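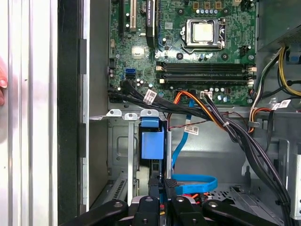 ## Computer drive: what a month it's been!

The spring collection wrapped up in September and we're still grinning. More than 900 computers came through the doors in Tudby and Linow, along with a mountain of keyboards, a few fax machines (yes, people still had them tucked away in the garage) and one very heavy photo scanner that took two of us to lift onto the bench.

For anyone new to the newsletter, we take in old desktops and laptops from homes, schools and small offices, wipe the drives, fix what can be fixed and pass them on to families who need one for homework, job applications or keeping in touch with the grandkids. Anything past saving gets sorted for parts and metal. Very little ends up in the tip, and we'd love to make that even less next year.

The schools in Pudley were the big surprise. They'd been holding on to a whole lab's worth of towers since their last upgrade, and they sent the lot over in one go, neatly labelled and with the power cords taped to the side. If you've ever spent an afternoon hunting for the right cord, you'll know how happy that made us! 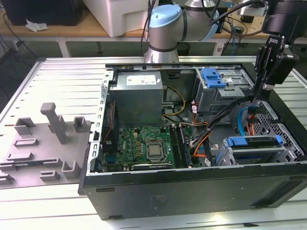 Memory is what we're chasing at the moment. Plenty of donated machines arrive without it, and a bit more makes a huge difference to how an older computer copes with video calls and school websites. If you've got spare sticks in a drawer, pop them in an envelope (an anti-static bag is best, if you kept the one they came in) and drop them at the front counter. Laptop chargers are very welcome too, any brand, as long as the cable isn't frayed.

We've also had lovely news on the money side. The Lenihan fete raised $3,000 for us, which will pay for new drives right through the summer holidays. Thank you to everyone who baked, and to whoever made the passionfruit slice, please make it again.

Our next repair night is at the Linow hall. There are 30 spots, entry is $5, and you don't need any experience at all. Bring your own machine if it's playing up, or come and learn on one of ours. Tea, coffee and biscuits are included. Please back up your photos before you come, and remember your password!

Bookings are open now at the Tudby counter.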